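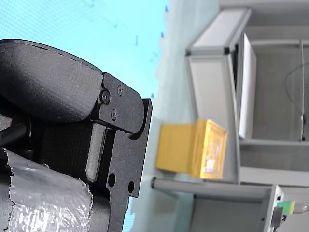

4.2 Finding the fastener

The part of the Walumside sessions we most enjoyed analysing was the stretch before anyone picked up a screwdriver. We had planned to treat it as dead time. Once we had transcribed the first 15 recordings, though, it was clear that people were doing some of their most interesting thinking right there, turning a kettle base or a desk lamp over in their hands and talking their way toward the first screw.

Colour came up again and again. Participants spotted bright screws on a dark housing quickly and often pointed at them while still sitting down. Dark screws on a dark part were another matter (Figure 3 has three black screws in a black metal plate, one of them with a hex socket). With little contrast to go on, people switched from looking to touching. Eight participants ran a thumbnail along the surface until it caught, and several closed their eyes to do it! We had not seen this described in the repair literature and would love to see it tested properly.

Holes caused a different kind of trouble. An open hole with nothing in it reads to many beginners as a missing screw, and on the Dernetti lamp this led to long searches of the tabletop and, in 2 sessions, the floor. More experienced menders tended to check first whether the hole went right through, then left it alone. When we asked how they knew to do that, most could not say, but they were happy to show us on whatever was nearest.

The Zosten kettle gave us our favourite result. Its base screws sit under soft feet, and we expected the feet to stump everyone. Instead, participants who had already worked on the lamp pressed each foot in turn, feeling for a dip. They carried a habit learned on one object straight over to another, within the same afternoon and without any prompting from us.

These findings fit well with the Ragnarsson scale of repair confidence used in Section 3, with one exception. The scale scores hesitation as a lack of skill. In our recordings the longest pauses often belonged to the best menders, who spent them feeling for edges and tilting the object to the light. We return to this point in Section 5.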